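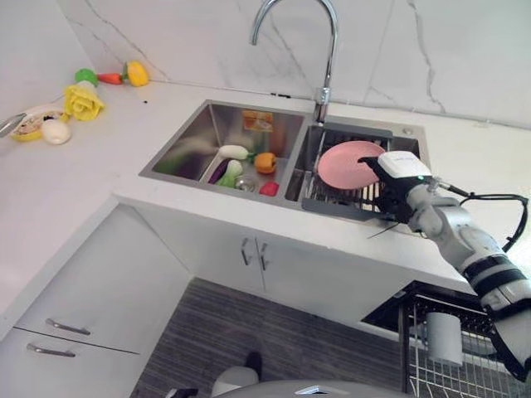 Subject: Re: [Nanby-kitchens] Double bowl or single bowl and drainer, and where the plates go

The list member at Closport wrote in February:

> We are replacing the worktop and sink in the training kitchen at Closport. The present
> sink is a single bowl with a pressed drainer on the left. The drainer takes up worktop
> we would prefer to use for preparation, and it holds water at the front lip.
>
> The Warrier quotation offers a double bowl, set in, with the mixer between the bowls. The
> unit is 79 cm wide overall. My questions:
>
> 1. Where do washed plates and cups go if there is no drainer?
> 2. Is the smaller bowl large enough to be any use?
> 3. Does a tall spout foul anything when swung across?
> 4. Base units on the sink run: doors or drawers?
>
> We have 2000 set aside for the lot, including fitting but not the wall panel.

Taking these in order. We have had the same arrangement at Ukcombe for two years: white worktop in an L, marbled panel behind it, unequal double bowl with the larger bowl on the left.

On 1: plates go on a rack over the smaller bowl. With a rack of plain parallel rods that rests on the rims, a plate stands on edge as long as it leans on something. Side plates are more stable than dinner plates. Cups should go on the rack upside down, and a cup with a flared rim needs checking for water caught under the rim before it is put away. Buy the rack after the sink has been fitted and measure the opening yourself. The width printed on the packet is usually the width of the rack, and you need the opening plus 30 mm of bearing, half on each side.

On 2: yes, with a limit. The smaller bowl will rinse cups and bowls. It will not take an oven tray. If you rack plates over it permanently you have in effect a single bowl and a drainer again, with the difference that the drips go down a waste. We treat the larger bowl as the working one and leave the rack where it is.

Use an insert tray in the larger bowl if you do the vegetable sorting exercise there. Ours is light grey plastic and keeps the play vegetables off the strainer. Small pieces still end up beside it. They are too large to pass the waste but will sit over it and slow the bowl, so look in before running the tap. Cartons and packets should stay out of the bowl altogether. Ours do not always.

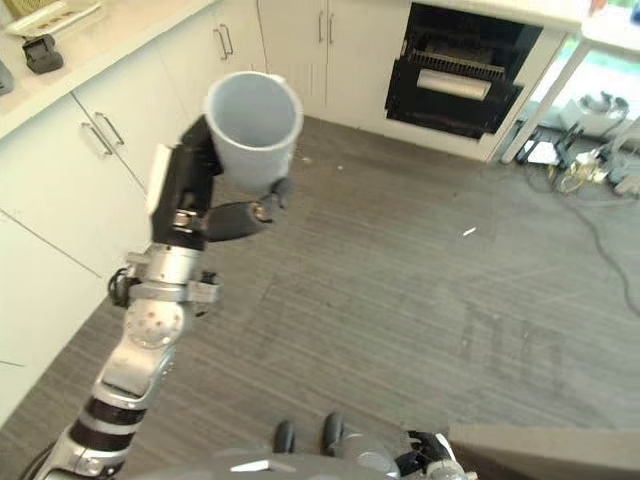 On 4, before I go back to the spout: drawers on the long run, doors where the pipework is. We have flat white fronts with bar handles throughout. Flat fronts wipe down in one pass and there is no moulding to collect grease. Bar handles do catch apron strings, and I would specify a closer fit to the front if ordering again. Check that a drawer next to the inside corner clears the handle on the adjoining run when pulled fully out. This was wrong on our first drawing and cost us a filler strip.

Two further points on storage. Cups in daily use belong within one step of the rack, otherwise they accumulate on the worktop. We moved ours once and the worktop has been clearer. Lightweight cups of one pattern stack in a drawer without dividers; mixed sizes do not.

Flooring was not in your list but affects the sink. Our room has grey carpet with a fine rib. I would not choose it for a wet area. It is quiet, and dropped cups survive, but a mat is needed at the sink position and has to be lifted at the end of every session to air. If Closport is vinyl at present, leave it alone and spend the money on the worktop.

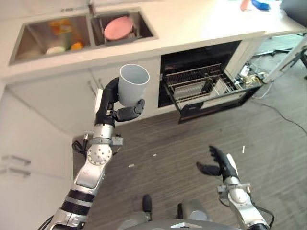

On 3: a tall gooseneck will serve both bowls from one position, provided that the hole is drilled on the line between them. Ask the fitter to dry-fit the tap and swing it through its full travel with a plate standing on the rack. Do this before drilling. The usual clash is between the spout and the top edge of the tallest plate. If there is one, stand the plates further towards the outer end of the rack or fit a shorter spout.

Also check the clearance behind the tap. The base needs enough room for a cloth between it and the wall panel, or lime builds up where it cannot be reached.

On cost, your figure should cover the sink, tap, worktop and fitting if the run is straight. An L adds a joint, and the joint was the most expensive single item on our Warrier invoice. Ask for it to be priced as a separate line. Keep it well away from the bowls — ours is on the return, and it has stayed tight.

I can send the cutting list and the corner drawing (second version) to anyone on the list who wants them. The drawing is in millimetres and assumes a 2 mm sealant gap at the wall.

Ukcombe kitchen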